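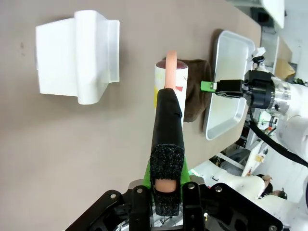

How to Get Lint Off Dark Towels and Fold Them Into Squares

Dark brown and dark gray towels show every bit of white fluff. Most of it comes from washing them with lighter things, and some of it comes from the towels themselves when they are new. This page covers removing the lint with a sticky roller and then folding hand towels so they sit flat on a shelf.

What you need

A lint roller with a fresh sheet
A clear stretch of table, bigger than the towel when it is opened out
A trash can within reach for the used sheets

A roll with 50 sheets will last most homes a long time. If yours has a cover, put it back on when you are done.

Before you start

The towel must be fully dry. A damp towel will not give up its lint and the sheet stops sticking after one pass. We spin ours at 1000 rpm and then hang them overnight. Take the towel outside and shake it hard, holding it by two corners - this gets rid of the loose stuff and saves sheets.

Wipe the table too. Crumbs will stick to the towel on the side you can't see.

Rolling

1. Open the towel flat and smooth it out with your hands.
2. Hold one end down. Start next to your hand and roll away from it in one long stroke.
3. Lift the roller at the end of the stroke and go back to the start. Rolling back and forth tends to pull at the loops.
4. Move over by the width of the roll and repeat until you reach the other side.
5. Peel off the sheet when it looks gray or stops grabbing. Turn the towel over and do the back.

Go lightly on terry. If you hear loops popping, you are pressing too hard. The woven band near the hem has no loops, so one pass is enough there.
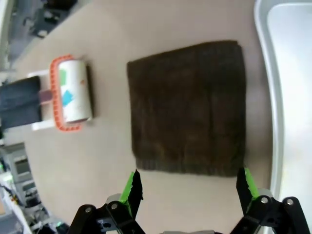

Posted by Dobos, Oddale Laundry Room Notes
May 12, 2025 | 651 views

Folding

The brown towel is folded to a nearly square pad with the hem band along one edge. The gray cloth on the other side of the roller is folded too, with its layers stacked.

1. Lay the towel with the short side toward you.
2. Fold it in half, bringing the far edge down to the near edge. Line up the corners before you press.
3. Fold the left side over to the right side.
4. If the pad is still too long for your shelf, fold it once more.
5. Press down with a flat hand and push the air out toward the open edges.

One side will always be a little thicker where the layers pile up. Turn every second towel around when you stack them so the pile doesn't lean. Our Skanwood shelf is shallow, so we keep the stacks low and put the crisp folded edge facing out.

Run the roller over the top of the finished pad one last time if you still see fluff. New towels usually need this after each of the first few washes.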